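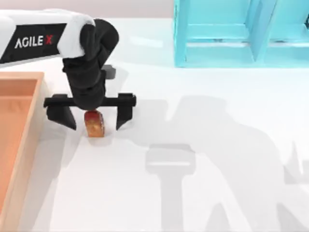

Can a machine do the chores yet? Frequently asked questions

Last updated 5 January 2022

These are the questions we get most often at the Carnville Home Automation Desk, by mail and at our open evenings. Answers are by Ea Bjarnason unless another name is given.

Can I buy a robot that does housework?

You can buy machines that do one job. Robot vacuums and robot lawn mowers work well enough that many people own one and stop thinking about it. A single machine that clears the table, puts the food away and then folds towels is not something you can order today.

Why is picking up a slice of bread hard?

Bread is soft, light and never quite the same shape twice. A gripper with two stiff fingers has to open wide enough to go around the slice, come down without knocking it over, and close just far enough to hold it. Too little force and it slips. Too much and you have a dent or a handful of crumbs. A person feels this through the skin. Most grippers have no feeling in the fingers at all and go by camera and motor current.

Is the bread in the picture real?

No. It is a computer simulation, and so are the arm, the tray and the shelf. Much of the early work on chores is done this way, as a failed try costs nothing and the table can be reset in an instant.

If it works in simulation, will it work in my kitchen?

Not always. Simulated bread is usually a solid shape that doesn't bend or crumble. Simulated light is kinder than a kitchen window in the late afternoon. A program that does well on a screen normally needs more training on a real arm, and its success rate drops at first.

What numbers do you have from your own tests?

Last August we ran a simple food-handling job in simulation 2259 times. The arm had to pick up one item and set it down in a marked spot. It succeeded in 73 percent of the runs. Most of the failures were bad grasps. The next largest group was items that were picked up properly and then fell over when released. We have not repeated the full set on real hardware, so please don't quote that figure as a kitchen result.

How fast are the arms?

Slow. In our tests, moving one light item takes about 4 times as long as it takes a person. Speed can be turned up, but mistakes go up with it.

Are two arms better than one?

For some jobs, yes. Opening a bag, buttering toast or holding a jar while turning the lid all need a second hand. For moving a single item across a table, one arm is enough, and a second one mainly adds the problem of keeping the two from hitting each other.

What about shops and small bakeries?

Here the answer is more encouraging. A shop floor repeats itself. The trays are the same size, the shelves don't move, and someone is paid to be nearby. Fidelina Arboleda looked at this for us at Grollow, a sandwich kitchen, and at Egilsson, which packs rolls for cafes. Her answer:

"Both places could use a machine for moving trays and boxes right now. Neither could use one for making the sandwich. At Egilsson they changed the job to suit the machine, with fixed racks and one size of tray, and that helped more than a better arm would have. At Grollow the menu changes too often for that."

Which household chores are closest?

Wiping a flat surface, sorting hard items such as cups and blocks, and carrying things from one known place to another. Laundry is further off. So is anything with a knife, for safety reasons. Loading a dishwasher gets shown in videos a lot, but ask how many tries the video took.

Would an arm like this be safe around children or pets?

We would not leave any arm running unattended with a child or pet in reach. Lighter arms are less dangerous than factory ones, but they can still pinch.

What is Flillent?

Flillent is our shared task list. It has 3 levels: moving a single item, putting several items away in order, and finishing a chore from start to finish. Everything we have tested so far belongs to the first level. You can suggest a chore for the list by writing to the desk. Please say what the objects are and where they normally live.

Should I wait before redoing my kitchen?

No. Build the kitchen for the people who use it. Open shelves and clear counters do make things easier for a machine, but it will be some years before that matters in most homes.

Can I come and see a test?

Yes, at the open evenings. Write first so we can tell you what will be running. Simulation tests are shown on a screen.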